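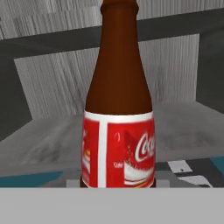
Brown bottle, red label. Glass goes in the new bin from March.

Kurnville Neighborhood News
Posted in March by the newsletter desk
Print this page | E-mail this to a friend

GLASS IS CHANGING, PLEASE READ BEFORE YOU CALL

Quick one this month, we are up against the print deadline and the phone has been going all morning.

Glass no longer goes in the blue cart. Any glass. The hauler (Hakala, same trucks as before) got the new contract and the sorting line they use now can't take it mixed with paper. Broken bits get in the cardboard and then the whole bale gets turned away. So glass is separate, starting now.

Where it goes: the green drop-off bins. There are 2 of them so far. One at the back of the Lakwood lot, past the cart return, by the fence. The other on Cenum Street next to the old feed store, enter from the alley side. The Cenum Street one fills up fast after a weekend. If its full please don't leave bags on the ground next to it, take it home or drive over to Lakwood.

What they take: bottles and jars. Brown, green, clear, all in together, no need to sort by color. Soda, beer, wine, pasta sauce, pickles, baby food. Paper labels can stay on. Lids and caps OFF. Metal lids still go in the blue cart, plastic caps in the trash for now, we asked twice and that was the answer both times.

What they don't take: window glass, mirrors, drinking glasses, light bulbs, Pyrex and other baking dishes, ceramics. Somebody put a toilet tank lid in at Lakwood the first week. No toilet tank lids.

Rinse, please. Doesn't have to be spotless, a swish of water is fine. The wasps were bad at the old site last summer and the feed store side gets full sun.

Hours. Lakwood lot is open any time but they have asked for no dumping after 10 at night, there are apartments right behind and it's LOUD. Cenum Street same rule. Hakala empties both on Friday, early, so Friday afternoon is the best time to go if you have a lot.

Pickup from the house: a few people can't get to the bins and we know that. There is a list. It's for residents who already have the carry-out service for trash, and you have to sign up seperately for glass, it does not roll over. Form is at the front desk of the town office, or ask for one with your water bill. The list has room for 200 households and it was a bit over half full when we checked.

Cost. This was most of the calls. The drop-off bins are free. Your monthly cart fee stays where it is through the end of the year. After that we don't know, the rate gets looked at again in the fall and we'll print it here when theres a number.

Businesses: restaurants and bars are not supposed to use the green bins. Hakala has a separate account for that, call them direct. One load from a bar fills the thing.

And the deposit question. No, there's no deposit on bottles here. If yours says a refund amount for some other state you can't turn it in at the Lakwood store, they've been getting asked and would like it to stop.

Old blue cart stickers still show a bottle on them. Ignore that part. New stickers are on order, 590 to start, which won't cover everybody, so the routes east of the tracks get theirs first and the rest when the second batch comes in.

Also the storm drain item that was supposed to be on this page got bumped to next month. Sorry. Leaf bags same as before.

Corrections or questions, leave a note in the newsletter box at the town office, before noon if you want it read the same day.

Print this page | E-mail this to a friend

Get the newsletter by e-mail every month. Enter your address to sign up. You can unsubscribe at any time.

This site uses cookies to remember your settings. By continuing to browse you agree to our use of cookies. OK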